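Zarkstead Computer Reuse Program
Progress report to the Gustard Fund, September 2021

Requests and deliveries
We received 153 requests for home computers this period, mostly from families with school-age children. Evening pickup at the Predard branch library has worked well – fewer missed appointments than at our old site. Natália Charvát now handles all intake calls.
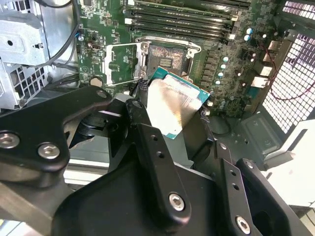 Classes
The basic skills class runs for 8 weeks and covers email, online forms and safe passwords. Two groups have finished. Daichi Sekiguchi rewrote the handouts in larger type after the first group asked for it.

Spending
Parts came in $500 under budget. We ask to move that amount to bus passes for students.

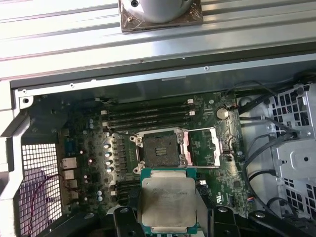 Processor and open socket in a workstation case.

Still open
The lease on the Yokoyama Street classroom ends in October. We have asked for a two-year renewal and are waiting for the landlord's answer.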